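Keeping number 007 in one piece

I'd been talking to Pouran Shokri for all of two minutes when she handed me a pair of yellow fingers and asked what was wrong with them. I said nothing, they looked lovely. "Bend them," she said. One went over further than the other, just a whisker, and that was enough to put them in the bin.

Pouran looks after the hand-held grippers at Mavance, and I'd gone along to hear about one in particular, the one with 007 on its label (yes, she's heard all the jokes). It goes out on clothes work, mostly -- shorts, straps, jackets, whatever's lying on the bed -- and cloth is a lot harder on a gripper than I'd have guessed.

"People think it's the heavy stuff that does it," she told me. "Give me a tin of beans any day. Fluff is what gets into everything."
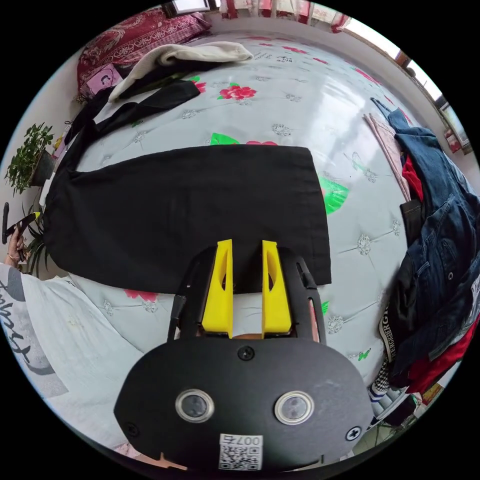
A reader who runs the same sort of kit wrote to me beforehand to say that fluff was only half of it, and that on theirs the real trouble was the fingers drifting out of line after somebody had dropped the thing and kept quiet. I put this to Pouran and she laughed for quite a while. She'd like it known that at Mavance you get a biscuit for owning up.

So what does she do with it when it comes back? First the lenses, both of them, with a clean dry cloth and no breath on the glass. Then the screws on the face, with a 2 mm key she wears on a string round her neck. She does those every 100 recordings and only nips them up. "I had a lad from Lovholm who tightened them like wheel nuts," she said. "Lovely lad. Cracked the cover right across."

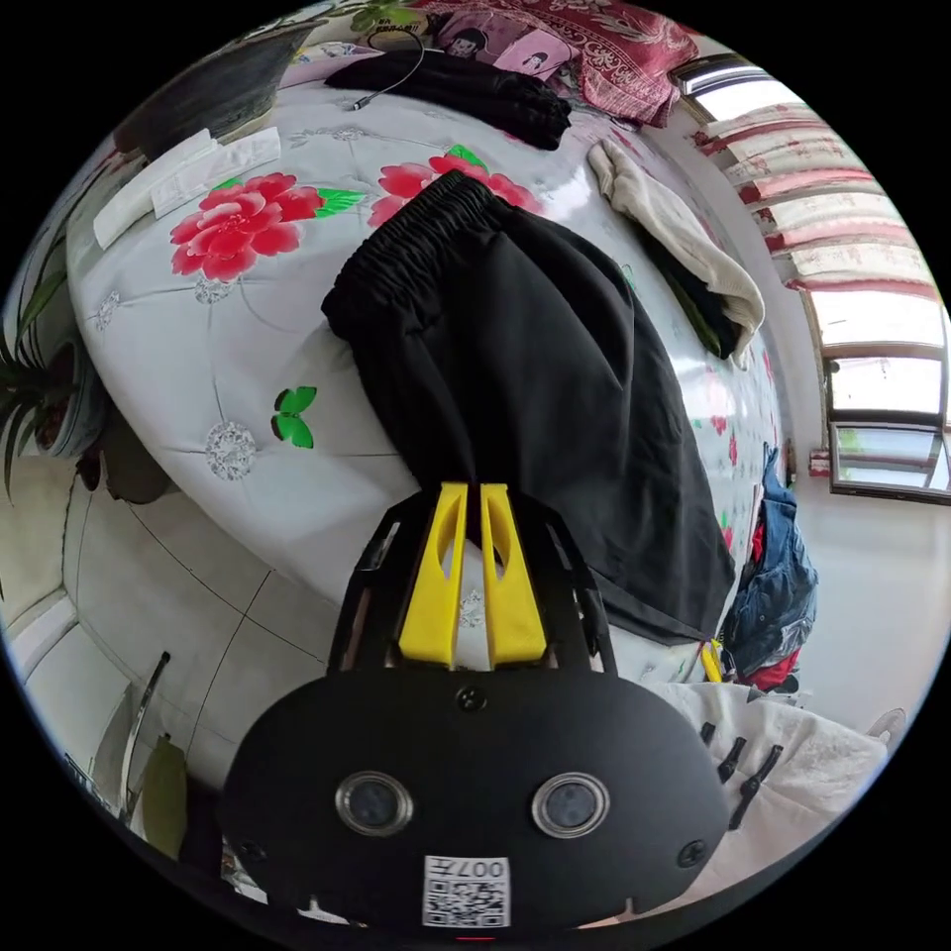 The fingers get a proper going-over at 200 recordings and come off for good at 300, whatever they look like. She used to stretch it further and regretted it! What she's checking is that the two tips meet along their whole length, and her test is a strip of tissue paper: close the fingers on one end, tug the other, and if it slides out at one side then something's twisted. The slots down the middle want a look as well, and she goes through them with an old toothbrush.

I asked if there was a posh tool for all this. There is, it's made by Teseck, and it lives in a drawer.
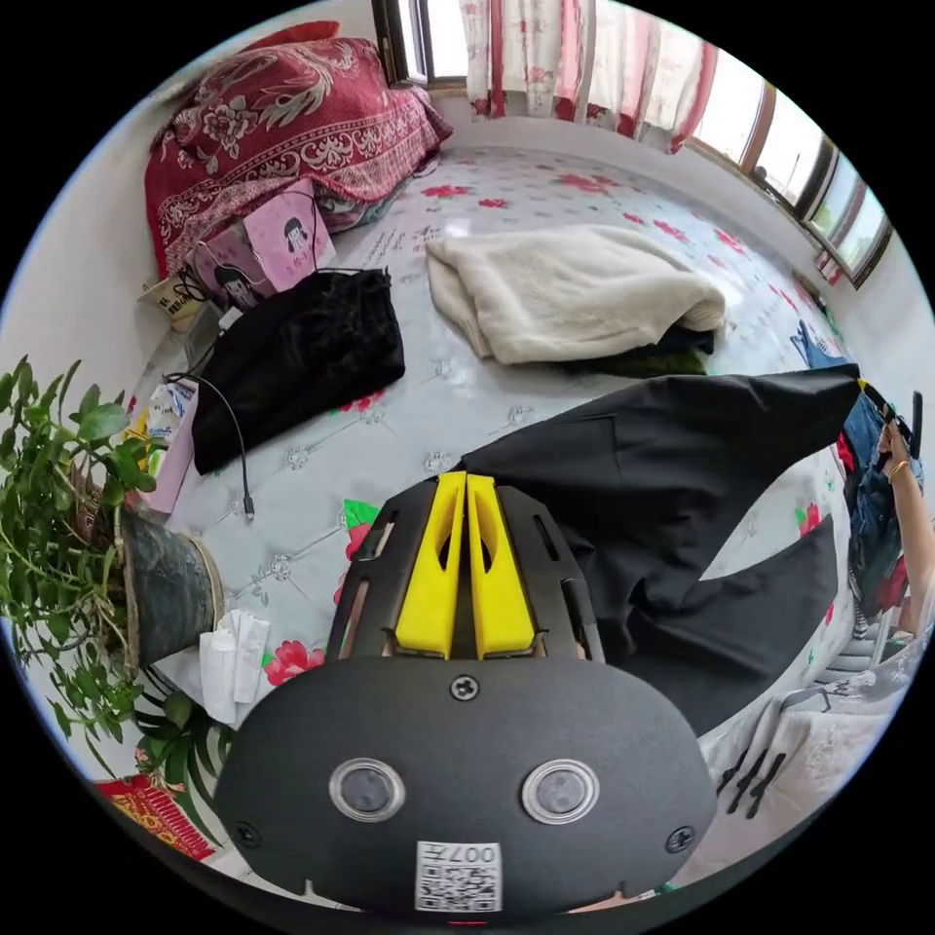
Dark fabric needs its own bit of setting up, she says. Black shorts or a black top can come out as one big blob if the exposure's left on automatic, so she fixes it by hand at the start and leaves it alone until the light in the room changes. She also has a quick look at the label each time, as a scuffed one can hold up the whole afternoon.

Then she took the yellow fingers back off me, dropped them in the bin and went to put the kettle on.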